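Finished the crawl space job at the Cernier house this week. Writing it up as a thread since a few of you asked what sealing one involves.

The house is a single story, 1181 square feet, with a vented crawl space under all of it. Four foundation vents on each long side. Dirt floor, old plastic in about half of it, torn where the plumber had been through.

The complaint was cold floors in winter and a musty smell in summer. The owners had already bought a bigger dehumidifier for the hallway. It ran all day and the smell stayed.

First visit was back in November. Outside air was coming in the vents, going past the joists and up through every pipe and wire hole in the subfloor. I could feel it under the kitchen sink with my hand.

The holes were the usual ones. Tub drain, toilet flange, the sink lines, a chase for an old chimney that got taken out years ago. The chimney chase was the worst by far. You could have dropped a basketball down it.
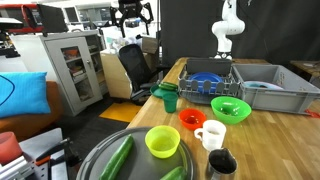
Do you need to seal the subfloor if you're going to close the vents anyway?

I still do the big holes. Closing the vents moves the air barrier out to the foundation wall, but a chase that runs to the attic will keep pulling air up from the crawl space. Small wire holes I leave alone if the walls get done well.

Order of work was clean out, grade the dirt, fix the one leaking drain joint, then the chase, then the vents, then the wall foam, then the floor liner. Doing the liner last means I'm not kneeling on it with tools for days.

The chase got a piece of sheet metal screwed to the framing with fire-rated caulk around it. Same again at the attic end. If there's a live flue in yours, it needs clearance and that is a different detail, so check with your inspector.

Vents were blocked with rigid foam cut to fit and sealed at the edges with canned foam. I went through 10 cans on the whole job, more than I priced for.

Walls got two-inch foam board, stopped short of the top so there's a gap for termite inspection. My county wants three inches. Yours may want something else.

Liner is the heavy reinforced kind from Jitaru. It comes in rolls and it is a pain to drag through a small access door. I cut it outside on the driveway and folded it first. Seams overlap a foot and get taped.

Piers take longer than the open floor. Each one needs the liner cut around it and run up the side, then taped. Block has to be brushed clean or the tape lets go by the next season.
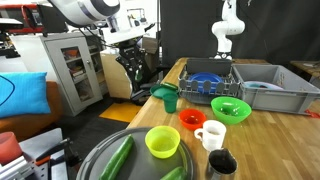
The rim joist was the other slow part. Foam blocks cut for each bay, sealed on all four sides. There's no trick to it. Put a podcast on and wear a decent mask.

Ran the blower door before and after. The after number was 376 CFM lower at the same test pressure, which is 50 pascals. Most of that was the chase, going by how the smoke pencil behaved once it was capped.

A closed crawl space needs some way to stay dry. This one got a small Traveo dehumidifier on a drain line, set to 50 percent. The other route is a bit of supply air from the furnace. These ducts were already undersized, so I didn't want to take any from them.

There's a humidity sensor down there with a readout in the hall closet. I asked the owners to look at it once a month and write it down.

One thing I'd change – the access door. I reused the old plywood one with new weatherstrip and it doesn't pull tight at the bottom corner. Going back to fit an insulated one with proper latches.

Next job is the Bututholm duplex. Two crawl spaces with a block wall between them, and one side has standing water, so drainage comes first there. Will post when the sump is in.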